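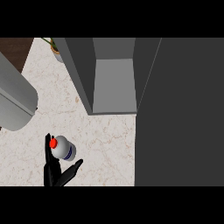
Chapter 4
Reading the Label: Small Print in the Everyday Kitchen

Most of us learned to read with stories, and a good many of us stopped thinking about reading as a skill once the stories got long enough. Yet the reading that an ordinary adult does in an ordinary week has very little to do with stories. It is done standing up, often in poor light, with something else going on at the same time. It is the back of a soup can, the side of a vitamin bottle, the little folded sheet that comes with cough syrup, the tag on a bag of flour. Put it all together and it would fill a fair-sized book, though it would be a strange one, with no plot and an awful lot of capital letters.

This chapter is about that kind of reading. In the last chapter we spent our time on letters and notices, where one person writes to another and more or less expects to be read from top to bottom. A label is a different animal. Its writer knows perfectly well that you will look at it for a moment or two and then put it down, and so everything on it has been arranged for a glance. The name goes in big type. The color does a great deal of the talking. The things the maker is proud of sit on the front, and the things the maker is required to tell you are usually found around the back, in type that seems to get smaller every time you buy new glasses.

A morning in Tronbridge

Let us begin with a household. A family in the town of Tronbridge (we will come back to them several times before the chapter is over) keeps a kitchen cupboard that has been filled by three generations, none of whom throw things away easily. One wet morning in August they decided to clear it out. They set everything on the counter, bottles with bottles and packets with packets, and began reading.

It took them until well past lunch. There were two jars of the same spice under different names, one of which turned out, when they read the ingredient list, to be mostly salt. There was a bottle of stomach medicine whose date had passed, and another that gave its dose by body weight, which led to a long hunt for the bathroom scale. There was a packet of custard powder from Jerkby, bought on a vacation and carried home with great care, that had instructions for making 40 servings and none for making fewer. They kept the custard powder. They are still eating custard, as far as we know.

What interests us is how they read. At first, each person simply looked at the front of a package and called out what it was. After a while they slowed down, because the fronts kept letting them down. A front will say "lemon" when the list on the back says "lemon flavor," and those are two separate promises. A front will say "family size" without saying whose family. By the middle of the morning they had all started turning things over before they said a word, and that small turn of the wrist is really the habit this chapter hopes to teach you.

Three places to look

Nearly every label, whether it belongs to a food, a medicine or a cleaning product, can be divided into regions, and it helps to have names for them. We will use plain ones.

The face is the part that looks out at you from the shelf. It carries the name, the brand, a picture perhaps, and any claims.

The facts are the measured and listed parts: weight or volume, ingredients, amounts per serving or per dose. A bottle that holds 900 milliliters says so here, and so does one that holds rather less than its shape suggests.

The cautions are the instructions about what to do and what to avoid. They include storage, warnings, and the date. On medicines this is the region to read first, and to read again even if you have bought the same product for years – makers do change their directions, and the new label may look very much like the old one.

You will notice that these regions don't always stay put. On a small bottle they may be squeezed together, or the cautions may be tucked under a peel-back corner. Exercise 2, at the end of the chapter, uses a label from the Wirkeo range of pantry goods in which the facts run sideways up a seam, and we are sorry to say that it was chosen on purpose.

Words that lean

Labels also have a vocabulary of their own, full of words that lean in one direction without quite falling over. "Natural," "light," "fresh," "gentle" and "traditional" all make us feel something before we have checked anything. There is no need to be cross about this. Sellers have always spoken warmly of what they sell, and so would you. The useful question is whether the word can be tested against something in the facts. "Light" can sometimes be tested, if the label says lighter than what. "Traditional" hardly ever can.

Before you read on, take any package from your own kitchen and copy out every word on its face. Then turn it over, and put a check mark beside each word that the facts support. Keep the page somewhere safe, as we will need it again on page 71, where the Liao tea label is worked through line by line.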